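Why Do We Make the Bed?

Home › Kids › Around the House › Why Do We Make the Bed?

Words by Arvid Kristiansen
Reading level: ages 7 to 10

You spend a big part of your life in bed. If you sleep nine or ten hours a night, that is more time than you spend at school. So it makes sense to know what a bed is made of, why it gets messy, and how to put it back together.

What is under you when you sleep

Start at the bottom. Most beds have a frame, and on top of the frame is a mattress. The mattress is the thick, springy part that holds you up. Some mattresses have metal springs inside. Others are made of foam, which is a soft material full of tiny air bubbles. When you lie down, the springs or the bubbles squash a little under your heavy parts, like your hips and shoulders. Then they push back.

People did not always have springs. For a very long time, a mattress was a big cloth bag stuffed with straw, wool or feathers. The stuffing got lumpy, so it had to be shaken out and spread flat again. If you think making your bed is a chore, think about doing that.

Over the mattress goes a fitted sheet. This is the sheet with elastic sewn into the edge. The elastic is stretchy, and it pulls the corners of the sheet under the mattress. Before fitted sheets, people used flat sheets for the bottom layer too and folded the corners in a special way to keep them tight. Some people still do it that way.

Then come the pillows and the covers. A pillow fills the space between your head and the mattress so your neck does not bend too much. The covers keep you warm.

How does a blanket keep you warm?

A blanket is not warm by itself. It has no heater in it. You are the heater. Your body makes heat all day and all night, and that heat is always moving out into the air around you.

A blanket slows the heat down. It does this by trapping air. Air that stays still does not carry heat away very fast. A comforter is two layers of cloth with fluffy filling between them, and the filling is mostly air. That is why it feels so light for something so thick.

If you press a comforter flat, it has less air in it. If you shake it, the filling spreads out and the air goes back in. Shaking also moves the lumps. Have you ever had a comforter with one fat end and one thin end? The filling has slid to one side. Hold the thin end low and shake, and some of it will slide back.

A quilt works the same way, but the layers are sewn together with lots of stitches. The stitches make little pockets, and the filling cannot travel far.

Why beds get wrinkly

You move a lot when you are asleep. You turn over, kick, pull up your knees and stretch them out again. You do not remember it in the morning. Each time you move, the sheet moves a little with you. By the time you wake up, the sheet has creases and the comforter may be in a heap on one side.

Wrinkles are small folds that stay in the cloth. Cotton wrinkles easily. When it is pressed and a little damp, the threads bend and hold the new shape. People sweat some at night, even in winter, so the sheet gets both pressed and damp. Smooth it with your hands in the morning and most of the wrinkles will flatten, but not all. The rest come out in the wash.
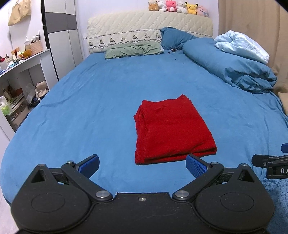 A big bed takes more work than a small one, and the order you do things in makes a difference. If you put the pillows in place first, you will only have to move them again when you pull up the covers. Start with the layer that is closest to the mattress and work your way up.

1. Take everything off the sheet. That means pillows, covers, folded clothes, books and toys. Put them on a chair or on a clean part of the floor.

2. Look for small things. Hair clips, buttons, crumbs and toy parts like to hide in beds. Brush crumbs into your hand and put them in the trash.

3. Open the window if the weather is dry. Leave the bed open while you get dressed and eat breakfast.

4. Check the corners of the fitted sheet. If one has popped off, lift the corner of the mattress and tuck the elastic back underneath. Ask someone to help if the mattress is heavy.

5. Smooth the sheet. Begin in the middle and push your hands out toward the sides.

6. Shake the pillows and set them against the headboard.

7. Pull up the comforter or blanket. Walk around the bed and check that it hangs down the same amount on both sides. If there is a second cover, fold it and lay it across the foot of the bed.

Stuffed animals go on last. They can sit against the pillows, or along the top of the headboard if it is wide enough. Do not put them where they will fall behind the bed, unless you like crawling under there to get them.

Why wait until after breakfast?

In step 3 you left the bed open for a while. There is a reason. The sheet and the underside of the comforter are a little damp when you get up. If you cover them right away, the dampness stays in.

Damp, warm places are good places for dust mites. A dust mite is a tiny animal with eight legs, like a spider, but so small that you need a microscope to see it well. Dust mites eat the flakes of dead skin that fall off all of us every day. They do not bite. Most people never notice them, but some people sneeze or get itchy eyes because of them. Letting the bed air out helps to dry it. Washing the sheets in hot water helps more.

Most families wash their sheets every week or every two weeks. Pillowcases can be washed more often. Your face is on them all night, after all.

What is a headboard for?

The headboard is the upright part at the top end of the bed. Long ago, bedrooms were cold and the walls were drafty. A headboard helped to block the cold air that came down the wall at night. Today it mostly keeps your pillow from sliding off the end and gives you something to lean on when you read. It also keeps the wall clean. Heads leave a greasy mark after a while.

Some headboards are bare wood or metal. Some are padded. You can also get a cloth cover that slips over a headboard and comes off for washing, and these are often decorated with stitching, trim or small flowers.

Folding cloth on a bed

A made bed is a good place to fold things. It is flat, it is soft, and it is bigger than most tables. Lay the cloth out and smooth it before you make the first fold. Bring one edge over to meet the other. Do it again in the other direction.

Each time you fold a cloth in half, you double the number of layers. One fold makes two layers, two folds make four, and three folds make eight. A thin cloth turns into a thick stack quite fast. That is also why the last fold is always the hardest to get neat. The cloth on the outside has to go around all the layers on the inside, so the edges do not line up perfectly.

Try it with a bath towel and count how many times you can fold it in half before it will not stay shut.

A bed in Perkmont

When I was seven, I slept in a room in Perkmont that was only a little wider than the bed. There was no way to walk around it. To make the bed I had to kneel in the middle, pull the sheet smooth behind me as I backed up, and climb off over the foot. My grandmother could do it from the doorway with one big flap of the blanket. She would hold two corners, throw her arms up, and let the whole thing float down. I tried this for years. It works best if you let go of nothing and step back as the blanket comes down — and if the lamp is out of the way.

You can try it too. When the blanket goes up, air gets caught under it and holds it there for a moment, like a parachute. As the air leaks out around the sides, the blanket settles.

Do you have to make your bed?

Different families have different rules about this. Some people make the bed every morning. Some only pull the covers up, and some leave it. The bed will work either way. A made bed stays cleaner during the day, mainly if you have a cat or a dog, and it is easier to get into at night when the covers are not in a knot.

If you share a bed or a room, talk about who does what. Two people can make a big bed much faster than one person can. Stand on opposite sides, take a corner each, and pull at the same time.

Words to know

Comforter: a thick, soft bed cover with fluffy filling.

Elastic: stretchy material that pulls back to its first shape.

Fitted sheet: a bottom sheet with elastic around the edge.

Headboard: the upright part at the top end of a bed.

Quilt: a cover made of layers that are stitched together.

Something to try at home

You need two socks, two jars of the same size with lids, and some warm water from the faucet. Ask a grown-up to fill the jars. Put the lids on tight. Pull both socks over one of the jars and leave the other one bare. Wait 20 minutes. Then open the jars and put a finger in each one. Which water is warmer? Write down what you find, and try it again with a wool hat or a folded towel.

More in Around the House: Where Does Dust Come From? | How a Zipper Works | Why Towels Get Scratchy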